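Handling and Storing Tableware - notes for session 5

These notes follow what Araceli Cortés told us in class. Please read them before the practical on mixed materials.

1. Sorting. Ceramic and plastic plates often have nearly the same diameter, so people put them together without thinking. The weight is very different. A plastic plate gives way when a ceramic one leans on it, and then the whole row moves. In the Drurnitz canteen exercise we sorted over 400 pieces, and most of the mistakes were of this kind.

2. The basket. A wire basket with low sides is good for air and for seeing what is inside, but it holds the plates only at the bottom. Put the heaviest plate first, with its face toward you. Do not push the plates to make more room.

3. Rims. The rim is the place where damage begins. Pass one finger along it slowly before you store the plate - the eye alone can take a reflection for a chip, or a chip for a reflection. Glaze with a painted pattern needs the same control as plain glaze.

4. The table. Wipe it before you start. Small hard bits under a plate can scratch the foot and the table too.

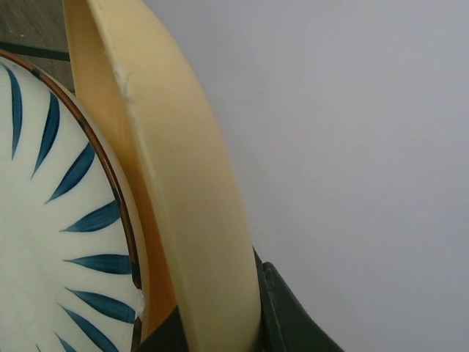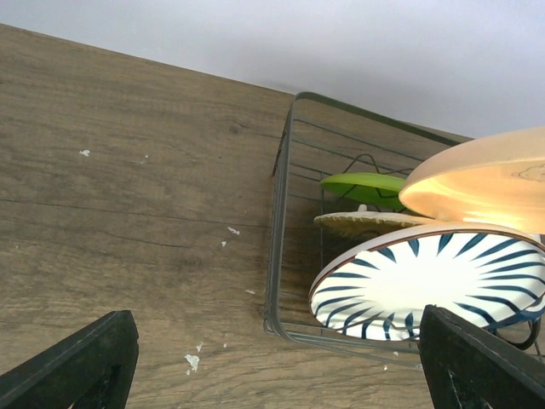
Page last changed: 29 Oct 2018

For the practical, bring a soft cloth and the Charpentier sheet (2 pages). Questions about the sheet go to Nazanin Esfahani, please not to me.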